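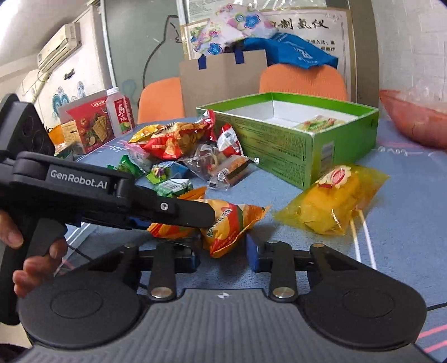 Snacks and a green gift box on a table.

Seasonal Gift Box Packers, Droltville
Vuline Gift Packing, Department of Assembly and Packing

Vuline Gift Packing invites applications for the position of Seasonal Gift Box Packer at its Droltville packing room. The positions are temporary and run from the start of June through the end of the summer order period. Both full-shift and half-shift schedules are available. Applicants with no previous packing experience are welcome to apply.

About the Work

Vuline assembles snack gift boxes for offices, schools, hospitals and private customers. Each order is packed by hand at a table from a mix of individually wrapped items, including small snack bags, wrapped breads and single-portion packets. The packer works from a printed order card, selects the items listed, checks each wrapper and places the items in the compartments of the box.

The main product this season is the Tela box, a card box with a divided interior. A smaller line, the Canpolat box, is packed at the same tables during the second half of the shift. New staff are trained on the Tela box first and move to the Canpolat box when the shift lead has signed their training sheet.

Duties

Unfold and set up gift boxes and check that the dividers are seated correctly.
Sort mixed snacks by type before packing begins.
Inspect each wrapper for tears, open seals and unreadable date codes, and place rejected items in the return bin.
Fill the compartments according to the order card. Bread rolls and other soft items go in last and must not be pressed under the lid.
Place items with the front of the wrapper facing up wherever the compartment allows.
Close, label and stack finished boxes on the outgoing cart.
Return unused items to the correct shelf at the end of each order and wipe down the table.
Record the number of finished and rejected boxes on the shift sheet.

Requirements

Applicants must be at least 18 years of age and legally authorized to work in the United States. They must be able to read an order card and small printed date codes, with glasses if needed. The work is done standing or on a high stool, at the employee's choice, and involves repeated use of the hands. Full cartons are moved by cart, and packers are not asked to lift more than 25 pounds.

The packing room handles products that contain wheat, milk, soy, peanuts and tree nuts. Applicants with a food allergy should contact the hiring office before applying so that a suitable assignment can be discussed.

Hair must be tied back or covered. Rings, bracelets and watches are not worn at the tables. Food and drinks are kept in the break room, and items from the packing tables may not be eaten, including rejected items.

Hours and Pay

The morning shift begins at 7:00 a.m. and ends at 3:00 p.m., with a paid break of 20 minutes and an unpaid lunch of 30 minutes. The half shift begins at 3:30 p.m. and ends at 7:30 p.m. Pay is hourly and is the same for both shifts. Training hours are paid at the full rate. A full-shift packer who has finished training is expected to complete around 81 Tela boxes per shift. New employees are not measured against this figure during their first two weeks.

Employees who complete the full season receive an end-of-season payment of $405, or half that amount for half-shift schedules. Free parking is available behind the building.

How to Apply

Application forms are available at the front office, Room 216, between 9:00 a.m. and 4:00 p.m. Completed forms may be returned in person or by mail to the same office. Please quote reference number 197 and state which shift is preferred. A resume is not required, but applicants should list their two most recent employers, if any, and one person who can provide a reference.

Selected applicants will be invited to a short interview with Padmavathi Kurup, Packing Room Supervisor, followed by a paid practice session at the tables lasting one hour. Applicants will be notified of the outcome by phone or letter.

Questions about the position, schedules or workplace accommodations should be directed to Davina Rennie, Hiring Coordinator, at the front office.

Vuline Gift Packing is an equal opportunity employer. Applications are considered without regard to race, color, religion, sex, national origin, age, disability or veteran status.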